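The Long Way to the Kitchen

When Reshma Hlongwane bought the old boarding house in Brustura, it had 37 doors. Every room had one, and so did most of the cupboards. She spent her first winter there learning which ones stuck.

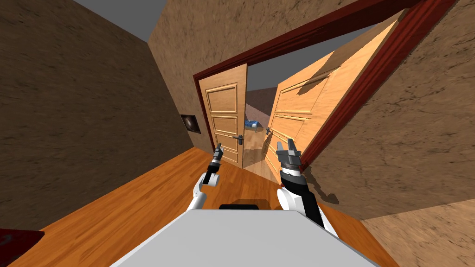
Hallways went out of fashion when heating got cheap. A passage was space you paid for and never sat in, so builders cut it. Hlongwane kept hers. A narrow hallway with double doors at the end holds noise back from the bedrooms, and an open doorway gives you something to walk toward. She has rehung 7 doors so far. The pantry is next, in July.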